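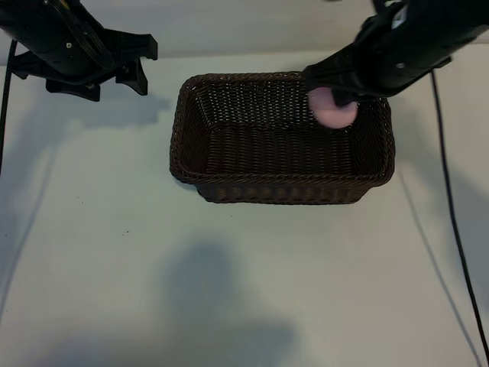
Manipulación II - Apuntes de la sesión 5
El enganche con el borde (o por qué se nos paró el brazo derecho)

Bueno, hoy toca hablar de un fallo que me hizo perder una tarde entera y que me viene de maravilla para explicaros los umbrales de fuerza. La tarea ya la conocéis: pelota blanda, cesta de mimbre, dos brazos sobre la mesa. Parece un juego de niños y en marzo yo también lo creía.

Lo que pasó: el brazo derecho bajó a la esquina, cerró la pinza sobre la pelota y, al iniciar la subida, un dedo se metió por debajo del reborde. El controlador vio que la posición no avanzaba y pidió más par. Y más. La cesta se levantó de un lado, el brazo siguió tirando y al final saltó la parada por sobrecorriente en el ciclo 1,778. Yo estaba al lado con un café, tan tranquilo, y tardé 3 segundos en llegar a la seta de emergencia - demasiado, que conste.

Mi primera teoría fue la calibración. Error mío. Jade Lightfoot se sentó con el registro de Nunel (el programa con el que guardamos los ciclos) y vio enseguida que la trayectoria era buena hasta el contacto. Lo malo venía después: el límite de fuerza estaba puesto para la bajada y en la subida no vigilaba nada. ¡Nada! Lo había dejado así yo, copiando una configuración de Dileo que era para cajas de paredes lisas.

El mimbre es otra historia. Tiene relieve, cede un poco, y el reborde trenzado sobresale lo justo para que un dedo se quede atrapado. Además, por los huecos del tejido pasa la luz y deja puntitos claros en la sombra, así que tampoco os fiéis de una segmentación por color para saber dónde acaba la cesta.
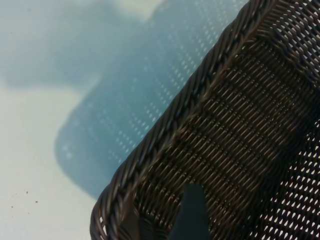 Figura 2. El reborde y el tejido vistos desde la muñeca.

Qué cambiamos:
- Límite de fuerza activo en todo el recorrido, también en la retirada.
- Antes de subir, un pequeño desplazamiento hacia el centro de la cesta.
- Si la posición se atasca 140 ms, parada y aviso. Nada de reintentos automáticos.
- El brazo izquierdo se detiene a la vez que el derecho (antes iba por libre, y eso me dio más miedo que lo otro).

Remo Negri defiende que basta con el segundo cambio. Yo no lo veo, pero leed su nota en la carpeta Greco y lo discutimos en clase.

Para la próxima: buscad en vuestro propio código una fase del movimiento sin vigilancia de fuerza y traedla apuntada, con el nombre de la función. Las entregas van por Lernitik, como siempre.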